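Home | News | Your hospital | Get involved | Contact

We use cookies to help this site work properly. Accept | Manage settings

Ostinbridge staff give blood in record numbers

29 November 2018

There was a queue down the corridor at Ostinbridge Hospital well before the doors of the lecture hall opened for this year's staff blood drive, and by the time the last cup of tea had been poured, 54 people had given a donation. It is the most the hospital has managed in a single day, and a good number of those who came along had never given blood before in their lives.

The day was put together by Zubaida Sial, a ward sister on the surgical floor, who had been going from department to department since October with a clipboard and a great deal of cheerful persuasion. "I did think people might start hiding from me," she said. "But they were lovely about it, they really were, and half of them asked if they could bring a husband or a sister along as well."
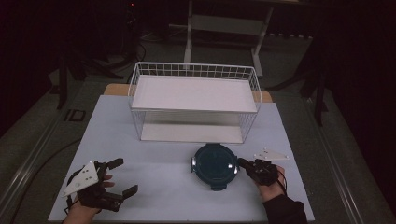 Among the first to roll up her sleeve was Rafia Yousafzai, who works in the pharmacy and came with her mother, Shagufta. Mrs Yousafzai was given several units of blood after an operation nine years ago, and she spoke for a few minutes at lunchtime about what it had meant to her and her family — there were some damp eyes in the room, and rather a long round of applause.

Porter Dindo Ambrosio was making his 40th donation, and was presented with a card signed by colleagues from Emthorpe ward and a very large fruit cake, which he kindly shared out.

A raffle and cake stall held alongside raised £3,140 for the patient comforts fund, and late gifts have since brought that to nearly £4,000. Zubaida would like to thank everyone who baked, bought or donated, and is already taking names for the spring.

Sign up to our monthly newsletter

Recent news
New seating for the Emthorpe ward day room
Flu jabs for staff: where to go
Carol singing in the main entrance
Meet our new hospital chaplain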